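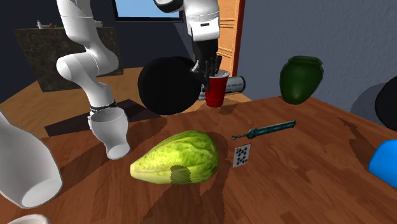 Mesa de pruebas en el simulador, con el brazo y el vaso rojo.

Hola a todos:

Contesto debajo de lo que escribió Priit, que si no se pierde el hilo.

Priit Strazds escribió:
> Con la escena nueva de Luvodance ya podemos dejar de
> gastar horas en el taller. He lanzado 1.679 agarres en una
> noche y casi todos salen bien. Propongo pasar los
> parámetros al brazo de verdad en febrero.

Yo no correría tanto. De esos 1.679, ¿cuántos son con el vaso de pie? He mirado los registros y me salen 388 con el vaso tumbado. Los otros son el caso fácil: se baja la pinza, se cierra y a otra cosa. Además, en la escena hay una bola negra flotando junto al vaso y sombras con los bordes a dientes de sierra. Si la cámara aprende de eso, a ver qué hace con el fluorescente del taller.
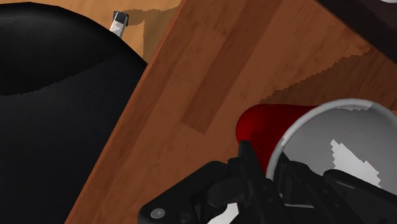 Lo que me preocupa es el contacto. Un dedo apoyado en el plástico, cerca del borde, no me dice nada sobre la fuerza. En el simulador el vaso es rígido porque así lo hemos puesto; los del paquete que compramos en Drultotow se abollan con mirarlos. ¿Alguien ha medido el rozamiento o seguimos con el valor que venía por defecto?

Mi propuesta: 26 intentos a mano en el banco de Stovthorpe, vaso tumbado, apuntando cada fallo. Si coincide con lo simulado, me callo y pasamos los parámetros. Y la corriente de los servos limitada, que la última pinza nos costó 300 euros y todavía no está pagada del todo.

Priit, sube el fichero de la escena, por favor. El enlace que mandaste me da error.

Un saludo,
Kazlauskienė

--
Lista del taller de Stovthorpe | Contacto con la moderación | Volver arriba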